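Musty towels, front loader, rental apartment
Forum: Home and Laundry

dromley_dan
Moved into a place on Arthur Street with a front loader already in it. Bath towels come out smelling fine and then by the second use they smell like a pond. I use the store brand liquid, full cap, plus softener. Warm wash, quick cycle. Is it the towels or the machine?

Mansa Acheampong
Too much soap and a short cycle. Drop the softener completely, it coats the loops and they stop drying properly. Two tablespoons of detergent is enough for a load of towels. Run them on the longest hot cycle the label allows.

plosow1033
Disagree on the softener. I've used it for 10 years on the same set and no smell. What matters is drying. If the towels hang folded double on a hook in a bathroom with no fan, nothing you put in the drawer will fix it.

Mansa Acheampong
Ten years of softener and they still soak up water? Mine went slick after one winter.

plosow1033
They soak up water fine. Half the dose on the bottle, maybe that's the difference.

Kojo Gbeho
You're both partly right. Do one strip wash first: hot, no detergent, a cup of white vinegar. Then go to the small dose. Don't put vinegar in with bleach, ever. After that spread the towels flat over a bar. I got rid of the hooks in October and haven't had the problem again.

elleck_rd
Vinegar is hard on rubber if you do it every week. Once is okay. I would use oxygen bleach and soak the towels overnight in the tub. I had 300 towels a week to deal with at a small guest house and that's what we did with the sour ones.

Kojo Gbeho
I said one wash. Agree on not doing it weekly.

dromley_dan
Did the strip wash Saturday and the rinse water was still sudsy at the end, so I guess I was using way too much. Hung them over the shower rail. Day four and no smell so far. I'm going to skip the softener for a month and see. Should the door stay open between loads? My last machine was a top loader and I never thought about it.

elleck_rd
Yes, open. Wipe the folds of the gasket too.

plosow1033
Open a couple of inches is plenty. Wide open it just gets walked into.

Mansa Acheampong
Open for me, as wide as the room allows.
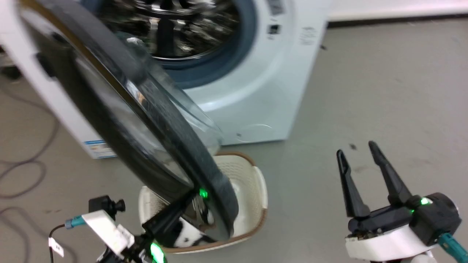
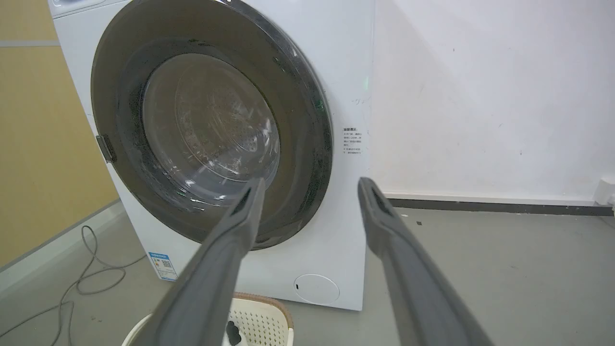

Front loader, door open in the first and closed in the second

dromley_dan
Okay, leaving it open. Next question is whether to bother replacing the two oldest towels. They're scratchy either way.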